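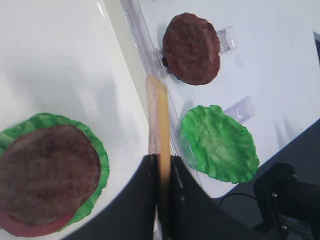

Photo: Uldis Ots / Cisudance

Agbenyega Play Burger Parts

Item 297
In stock, sent from our store in Flundcombe

Play food for the toy kitchen, the pretend café or the classroom corner. The Agbenyega burger parts are sold loose, so you can buy only what you need or add to a set you have already. Many of our customers come back for lettuce, which seems to disappear in every family.

The patty is round and brown, with a grainny surface in dark reddish tones. It has the look of meat that was well done, and children understand at once what it is. The lettuce leaf is green with a wavy, ruffled edge, a little wider than the patty, so it still shows when the burger is built. Under the lettuce you can put the tomato layer, in reddish pink.

All parts are flat enough to be stacked. There is no right order. In our own shop the most popular burger has lettuce at the bottom, then patty, then lettuce again, and it is served without bread.

What you can order

Patty, single
Lettuce leaf, single
Tomato layer, single
Mixed bag of 20 parts
Mixed bag of 40 parts, for nurseries and schools

The mixed bags contain patties, lettuce and tomato. We pack them by hand, and the mix can differ a little from one bag to the next. If you need a certain number of one part, please order it as singles.

Buns are not included. They are on the page of the Clellmont bakery range, together with the cheese and the onion rings.

For display and for sorting games

The clear clips and the clear rail are sold separately. The rail is mounted on a flat board, and each clip takes one part and holds it so that the front can be seen well. Shops use it to show the parts, but we hear also from teachers who use it as an order board: one child hangs the order, the other child builds it. On a white board the colours are easy to see from the other side of the room.

Please open the clip fully before you take a part out. When a lettuce leaf is pulled out by force, the edge can tear.

Cleaning

Wipe with a soft damp cloth and a drop of washing-up liquid. Let the parts dry flat, one beside another, before you put them back in the box. Please do not use the dishwasher. Strong sun on a window sill will make the green paler after some months.

Safety

For children from 3 years. The parts are for play only and must not be put in the mouth. Please keep them apart from real food, also at parties, where a guest may not look carefully.

Delivery and returns

Orders that reach us before noon leave the same day. Unused parts can be sent back in their bag. Opened mixed bags we can exchange, but we cannot give the money back for them.

For school orders, or if you want a rail in another length, please write to Olga Soler at the Cisudance order desk. She answers in English and Spanish. In March the order desk is open only in the mornings.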